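Informe de avance del proyecto Asfaw
Segundo periodo
Lunes, 25 de febrero de 2019

Hola, Indrek:

Te debía este informe desde hace unos días y prefiero mandártelo con los presupuestos en la mano, que el último llegó el viernes a última hora. Va un poco largo, pero es que en este periodo casi todo ha sido hacer números y me parece mejor que veas de dónde sale cada cosa antes de que lo lleves a la reunión de Gernano.

Empiezo por lo que más te preocupaba: no hemos comprado nada grande todavía. Quedamos en que no firmaríamos el brazo hasta tener claro qué tareas de cocina podemos plantear en simulación y cuáles nos van a exigir montaje físico sí o sí, y lo hemos respetado (con alguna tentación por el camino, lo confieso, porque Clutia nos ofreció una unidad de exposición con un descuento muy majo). La unidad venía sin pinza y sin plataforma, así que al sumar lo que faltaba el ahorro se quedaba en poca cosa y dijimos que no.

Lo que sí hemos gastado son 1491 euros en ampliar la estación de simulación: la tarjeta gráfica nueva, memoria y un disco. ¡Qué diferencia! Antes dejábamos las pruebas corriendo por la noche y cruzábamos los dedos; ahora lanzamos una tanda antes de comer y a la vuelta podemos mirarla con calma. Llevamos 324 episodios guardados con la encimera, los cuencos y los objetos finos, que son los que nos quitan el sueño.

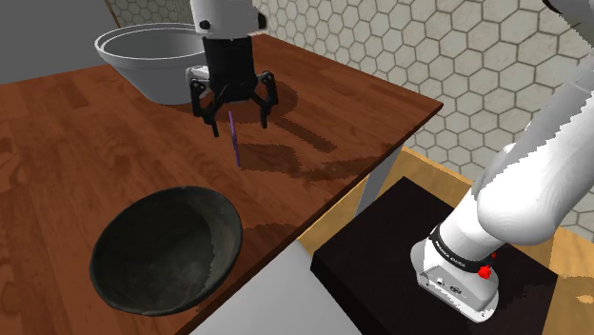 El modelo de brazo con el que trabajamos en el simulador es el de Franka Emika, y por eso la partida principal del presupuesto está pensada para ese tamaño y ese alcance. Si al final nos fuéramos a otro fabricante habría que rehacer una parte del trabajo, no toda, pero unas semanas no nos las quitaba nadie. Lo he dejado escrito en el anexo de riesgos para que no se nos olvide cuando alguien vuelva con una oferta tentadora.

Con los objetos finos tengo una duda que afecta al dinero. Colocar la pinza sobre algo delgado y de pie pide mucha precisión, y en el simulador las posiciones las conocemos exactas. En el laboratorio las tendremos que sacar de una cámara. Mi primera propuesta llevaba una sola, fija, y ahora creo que me quedé corta: pediría dos, una fija y otra en la muñeca. Son 498 euros más con soporte y cable incluidos, según la oferta de Clanness. Me duele tocar esa línea a estas alturas, pero peor sería descubrirlo con el robot ya atornillado.

Otra cosa que no estaba en el plan inicial: la base. Todos los presupuestos que pedimos en otoño daban por hecho que el brazo iba sobre una mesa nuestra, y nuestra mesa se mueve con mirarla. He pedido precio de un pedestal aparte, colocado junto a la encimera, y estoy esperando a que me digan peso y anclajes. También hay que preguntar en el edificio si nos dejan taladrar el suelo del laboratorio (ya te imaginas lo rápido que contestan a esas cosas). Mientras no lo sepa, he dejado la línea en blanco y no me la invento.

De la garantía te cuento rápido. Clutia da 36 meses si contratamos también la puesta en marcha con ellos, y Clanness da menos pero nos presta material de sustitución durante las reparaciones. A mí me tira más lo segundo - una avería de un mes nos deja a dos personas paradas - aunque entiendo que para Gernano la primera opción se justifica mejor sobre el papel. Dime cuál prefieres defender y preparo la comparación en ese formato.

Lo que necesito de ti antes de cerrar el pedido:

El visto bueno a la segunda cámara, aunque sea por correo.
Saber si el pedestal puede ir a equipamiento o tiene que ir a obra menor.
Confirmación de que lo no gastado en este periodo pasa al siguiente.

Si las tres cosas llegan pronto, querría tener el brazo instalado en mayo. Hasta entonces seguimos con la simulación, ahora variando la altura de la encimera, que me servirá también para decidir la del pedestal. Las ofertas completas van adjuntas; la de Clutia trae el transporte en una hoja aparte, no te la saltes.

Un abrazo y gracias por la paciencia.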